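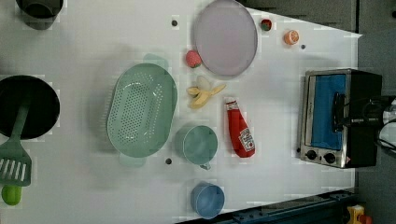 From: Vignesh Annamalai
To: brarlow-manip list
Date: Thursday, July 31, 2025
Subject: Re: Baran gripper kit, evaluation unit

Iwona Kubiak wrote:
> We have the Silisia quote for the Baran kit (gripper, wrist
> camera, driver box, one year of support) and purchasing wants
> a yes or no. Before I sign I would like to know:
> - does the wrist view hold up for grasp labeling
> - can the fingers be swapped on the bench
> - does it cope with the kitchen set or only with blocks
> Tamsin said you had the evaluation unit running at Bretbridge.

Iwona,

Answers in your order, with stills inline.

Wrist view. Usable for coarse labels, marginal for fine ones. The stream is heavily compressed by default and it costs us most on edges against the white table. Large saturated objects come through well. On the ketchup bottle you can make out the brand on the label. Pale objects are a different matter: small cream or yellow pieces near the fingertips wash out, and I would not trust a label drawn on them from this camera alone.

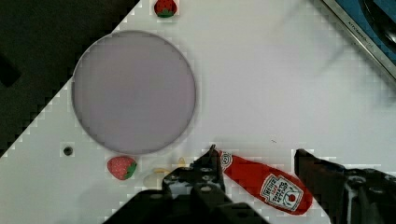

Wrist camera, fingers either side of the ketchup bottle. Note the blocky edge along the plate and the pale pieces by the left finger.

The bitrate is set in the driver box config and the shipped value is low. Vikas raised it one step and reported dropped frames on the shared switch, so the test needs repeating on a direct link. Exposure is automatic with no lock in the current firmware. I have asked Silisia for a lock. They say November.

Fingers. Swappable on the bench, yes, with one caveat. The screws on the body are reachable from above, but the linkage runs across part of the block and you have to drive the fingers to the open stop before the tool goes in straight. Allow 20 minutes for the first change and 10 after that. The manual skips the open stop step. Rezero after every swap or the reported width will be off by up to 2 mm.

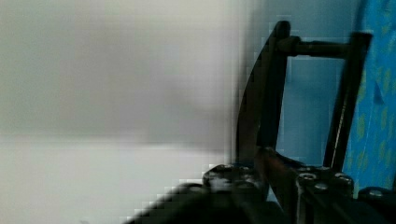 Same camera, gripper close up. Linkage passing in front of the screw blocks, lower middle.

Kitchen set. We run it with the pan, the colander, the plate, the cups and the toy food, plus the toaster oven at the side of the table. My notes so far:

Bottle on its side: good, any approach angle we tried.
Strawberry: good if approached across the leafy cap, otherwise it rolls.
Plate: poor. The fingers are too thick at the tip to get under the rim.
Colander: fine by the end tabs, poor anywhere else.
Spatula: handle only.
Oven door: not attempted. Ryszard wants a force limit in place first and I agree with him.

On price, the quote has the support year as a separate line. We opened 6 tickets during the evaluation and four were answered from the public docs. I would ask for the kit without support and put the difference toward a second set of fingers, thin tip if they will sell it.

So a yes from me on the hardware, conditional on the exposure lock being written into the order. The config diff and the swap procedure with the missing step are in the Brarlow repo under eval/baran.

Vignesh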